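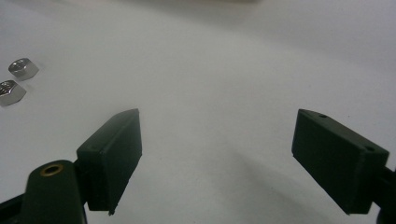

Figura 1. Duas porcas sextavadas sobre o tampo branco, posto de triagem.

Relatório de projeto: Separação e contagem de pequenas ferragens
Autoras: Ulla Aasen e Izzati Chin
Entrega: 24 de dezembro de 2025

1. Ponto de partida

A oficina da escola guardava as porcas num balde. O balde chamava-se "Diversos" e fazia jus ao nome. Quem precisasse de uma porca sextavada metia a mão, tirava três de tamanhos diferentes e acabava por apertar a peça com fita adesiva. O projeto Rekotura nasceu dessa fita.

O objetivo era modesto: separar 800 porcas por medida, arrumá-las em caixas etiquetadas e medir o tempo gasto a encontrar uma porca antes e depois.

2. Posto de trabalho

Experimentámos primeiro a bancada cinzenta do fundo, onde o metal desaparece com um talento notável. Passámos para um tampo branco e mate. Uma porca prateada sobre branco também não é propriamente um semáforo, mas a sombra junto à base denuncia-a, e o furo roscado, mais escuro, ajuda a distingui-la de uma anilha.

Regra da casa: poucas peças de cada vez no tampo. A regra foi escrita depois de a Izzati ter despejado 200 de uma só vez. A Ulla pediu que isto constasse do relatório.

3. Procedimento

Cada porca era pousada com a face plana para cima, comparada com o calibre Murkeck e colocada na caixa correspondente. As de rosca danificada iam para um frasco à parte. Em caso de desacordo, enroscava-se a porca num parafuso conhecido e o parafuso decidia.

4. Resultados

Rejeitámos 17 porcas por rosca danificada. O tempo médio de procura desceu de 70 segundos para nove. As caixas Grilton aguentaram bem, embora as tampas saltem quando se fecham à pressa, coisa que descobrimos com a caixa M5 e voltámos a descobrir com a M6.

5. Dificuldades

As medidas vizinhas confundem-se ao fim de uma hora de trabalho, e a partir daí convém parar. As etiquetas manuscritas da primeira semana tiveram de ser refeitas, porque o 8 da Ulla é um 6 com ambições.

6. Trabalho por fazer

Faltam as anilhas. O balde continua na oficina, agora com a etiqueta "Anilhas e outros".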